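Sorters wanted (two of them, and soon)

Posted 2/15/24

14 shares | 3 comments

Pledavska is looking for two part-time people with a high tolerance for baskets. If you have ever stood in a friend's kitchen and quietly moved the tins away from the fruit, you may already be doing this job for free and should consider being paid.

We run a packing room on the upper floor of the old Murine building in Driltdale. Household odds and ends come in muddled together, and go out in wicker baskets with some sense to them. Food goes in one. Things for the bathroom, the sickbed and the nursery go in another. It sounds simple and most of it is, until you have a bar of soap in one hand and a peach in the other and it is nearly lunchtime.

The work

You will stand at a table covered in black cloth and put things where they belong. You will take them out again when the list changes, and it does change, usually once the basket is full. You will brush down the cloth, which shows every crumb ever dropped on it. You will have opinions about whether toys count as nursery or deserve a basket of their own. Please bring these opinions to the morning meeting and leave them there.

Each basket gets a slip with its contents on it. Your handwriting does not need to be beautiful but we do need to tell "pear" from "pen". Full baskets go on the shelves by the lift, handles outwards. There are 60 of them in use at present and we would like to keep it that way, so no borrowing them for picnics.

Who we'd like

Someone steady. Experience in a shop, a stockroom, a school kitchen or a large family is all fine. You should be happy on your feet for 3 hours at a stretch and able to see a fizzy drink on its side without picking it up and shaking it to check.

We don't need qualifications. We had an applicant last time with a certificate in spatial organisation who put the bananas at the bottom.

The baskets:

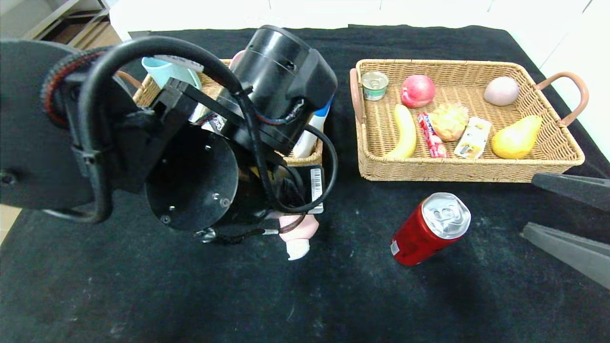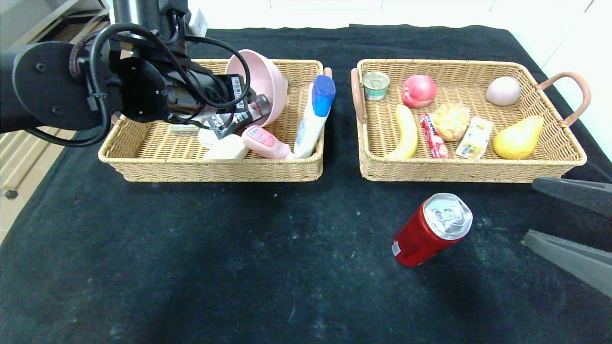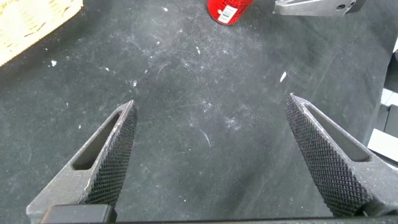
Hours are mornings only, starting in April. Pay is monthly and we'll tell you the rate when we ring you, before you've wasted a bus fare. Tea is provided. Biscuits are a matter of honour.

To apply, send no more than 300 words on how you would sort the contents of your own kitchen drawer, with your phone number at the top. Post it to Pledavska, Murine building, Driltdale, or push it through the letterbox marked Pan. Pan is the firm downstairs and they are quite used to it by now.

Share this post (14)

View 3 comments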